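Working Alongside: Automation on the Shop Floor
Week 6 notes (the picking cell)
Posted July 4, 2022

Okay, these are my notes tidied up a bit from what I said in the lecture, plus the parts I skipped when we ran out of time. You'll want them beside you for the short paper, and please read the Bakgate handout first if you haven't yet, as I lean on it quite a lot.

1. Where we left off

Last week was all about Dolturberg, the parts warehouse, and the 31 people who worked the sorting benches before the first cells went in. I asked you to write down what you thought their job was. Most of you put "picking parts out of bins and putting them in other bins", and fair enough, that's what the job description says too! But when I spent time on that floor in May, people were doing a whole lot of other stuff in between. They'd notice that a supplier had changed the finish on something. They'd set a chipped piece aside without breaking stride. They'd yell across to the next bench that the blue labels were running low. None of it was written down anywhere, so when management made a list of tasks to automate, none of it was on the list.

Keep that in your head for the whole unit. The task that gets automated is the task somebody managed to describe.

2. What changes for the person at the bench

I like to split this into pace, attention and talk. (You don't have to use my split in your paper, but use some kind of split.)

Pace. At a manual bench you set your own rhythm within limits, and you speed up before lunch and slow down after it. Next to a cell you're feeding something that doesn't have a lunch. At Bakgate the operators told me they felt rushed even when the throughput numbers had barely moved, and I believe them. Waiting on a machine and being waited on by a machine are very different feelings.

Attention. Picking is busy work for the hands. Minding a cell is long stretches of nothing and then a fault, and you have to know right away what kind of fault it is. There's a big literature on this from control rooms and cockpits, and it carries over to the warehouse pretty well. Look at the Chin reading, the second half especially, for what happens to tiredness when the work gets less physical. My own hunch is that the breaks should change when the job changes, and I've hardly ever seen a workplace do it.

Talk. Two benches side by side means two people chatting. One operator minding 2 cells means a person alone with a pendant. It sounds soft, but the chatting was how the new hires learned.

3. Training and pay

Pruvora ran its retraining as a course of 50 hours, paid, on shift. Good on them. The trouble was the grade. People came out with a new set of skills and the same job title, and the one-time bonus of 2,000 dollars was gone by the next season while the extra responsibility stayed. When you read a company's automation plan, go straight to the job titles and see if they moved. It's the quickest check I know.

4. Setup is labour too
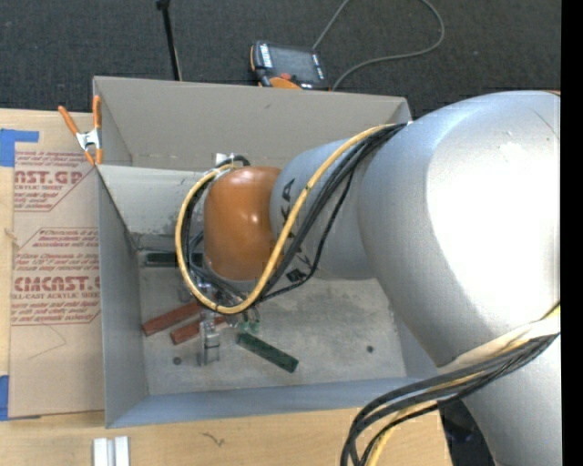 My favourite topic, and the one that's always missing from the business case, is all the work that goes in around the arm. We talk about what a cell does in an hour and skip the person who decides where the bin goes, how it's held and how the cables are routed so they don't snag. Take the orange-handled spring clamp on the corner of that bin, or the small dark ties keeping the lines together near the wrist. Those are decisions, and they belong to somebody's working day. So does the choice of what goes in the bin: a few reddish-brown and dark green blocks are a much kinder problem than a heap of mixed hardware. If you ask who does this work at a site, you'll often hear "oh, whoever's on". Then ask whether it's in their job description, and watch the pause.

5. For next week

Bring a page on a job you've had yourself (retail and kitchens are great for this). Write out the official task, then the things you did that weren't in it, and mark which of those a cell would have dropped on the floor. Point form is fine.

If you're doing the site visit, closed-toe shoes, and ask before you lean on anything. Short papers are still due at the start of class, on paper please, my eyes are begging you.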